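Notebook, August, natural dye tests

Started at 6 in the morning, and the Talow madder is glorious! Soaked 50 grams of ground root overnight in water from the Rilau tap (hard, chalky) and the bath was already brick red before any heat went in.
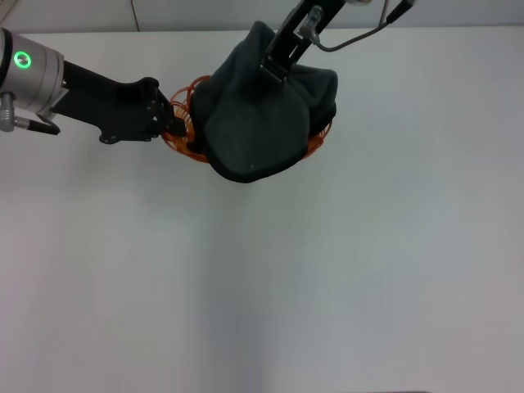
Wool skeins, alum mordant

Held the pot at 60 C, tops. The Flasa skein took color fastest, a proper warm orange-red, and I keep going back to look at it. The Halvorsen yarn is paler but so even!

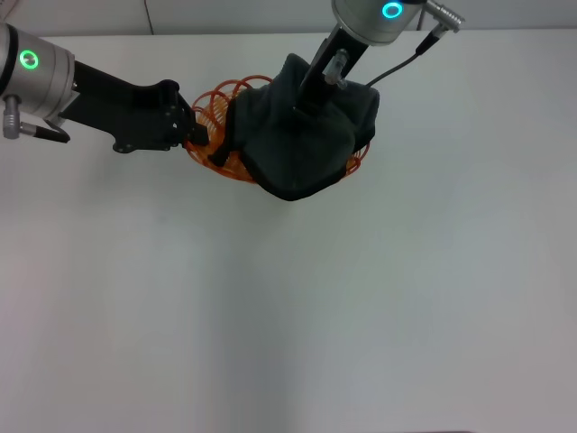

Entered by the dye bench

Tried an iron dip on one short length, 87 seconds, and got a lovely dusty plum. Want this on linen next. Remember to weigh the fiber dry, I forgot again and had to guess. 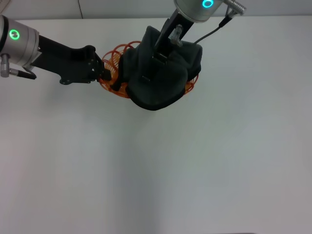
1 min read

Exhaust bath saved in the lidded bucket (200 ml poured off for the chalk test). Still plenty of pink in it, so silk goes in tomorrow.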